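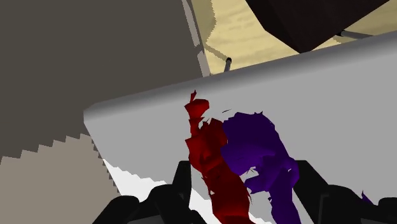
Red cloth and purple cloth, side by side.

Wonitetti Laundry – Frequently Asked Questions

Can I wash red and purple clothes together?
Yes, if both were washed before. New ones we wash alone the first time, in cold water.

How long must I wait for my order?
Normal orders are ready in 24 hours. Curtains and blankets need more time, please ask at the desk.

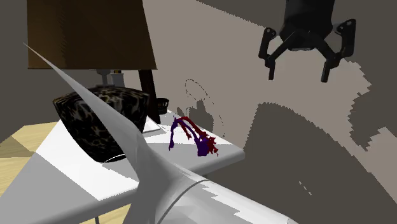 Do you keep clothes which are not collected?
We keep them 60 days. After this we send a letter – please check that we have your correct address.

Are you open in August?
Yes, but the Okoro shop is closed for 14 days. Please use the Fulus shop.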